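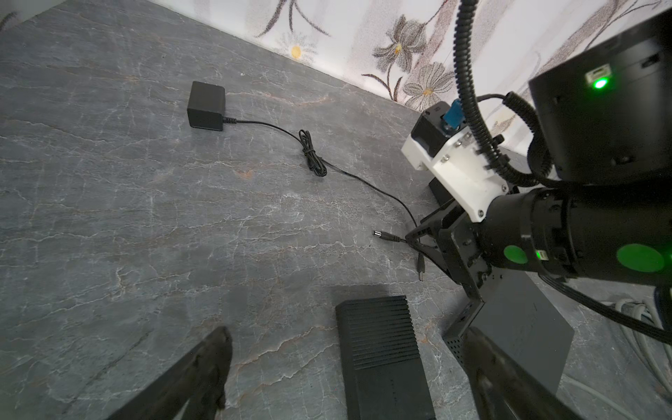
Lesezeit: 2 Minuten

Häufige Fragen zu meinem ersten Jahr als Cricket-Schiedsrichter

Seit ich im Juni über mein Debüt in der Dadedau-Liga geschrieben habe, kommen immer wieder dieselben Fragen rein. Ich sammle sie jetzt einfach mal auf einer Seite. Stand: 8.2.20

Muss man selbst gut gespielt haben?
Nein, zum Glück! Mein bester Score als Batter waren 51 Runs, und das auf einem Platz, auf dem die Boundary gefühlt direkt hinter dem Bowler anfing. Regeln lernen kann man auch ohne Talent am Schläger.

Wie lange dauert der Kurs?
Bei mir waren es zwei Wochenenden in Calimlim, dazu die Prüfung. Unterschätzt die No-Ball-Regeln nicht – da bin ich beim ersten Probetest glatt durchgefallen.

Was ist die schwierigste Entscheidung?
LBW, ganz klar. Wo ist der Ball aufgekommen, wo hat er das Pad getroffen, hätte er die Stumps erwischt? Dafür hat man einen Wimpernschlag, und elf Leute brüllen einen dabei an. Ich zähle inzwischen innerlich bis drei, bevor ich den Finger hebe (oder eben nicht).

Wirst du oft beschimpft?
Seltener, als ich befürchtet hatte. Beim Spiel Pruvico gegen Vivton gab es mal richtig Ärger wegen eines Catches dicht über dem Boden. Hinterher saßen wir trotzdem alle zusammen beim Curry.

Wie viele Bälle schaust du dir pro Spiel an?
Kommt aufs Format an. In einem T20 sind es regulär höchstens 240, bei meinem letzten Einsatz wurden es mit Wides und No-Balls 242. Danach war mein Kopf Matsch.

Gibt es Geld dafür?
Fahrtkosten und eine kleine Pauschale. Reich wird man nicht, aber die Sonnencreme ist drin.

Welche Schuhe trägst du?
Die Frage kommt wirklich ständig! Weiße, eine halbe Nummer größer, mit dicken Socken.

Kommentare (2)

legspin_fan: Danke, habe mich gerade zum Kurs angemeldet. Darf man ein Regelheft mit auf den Platz nehmen?

Mittelstumpf: Der Catch gegen Vivton war sauber, dabei bleibe ich!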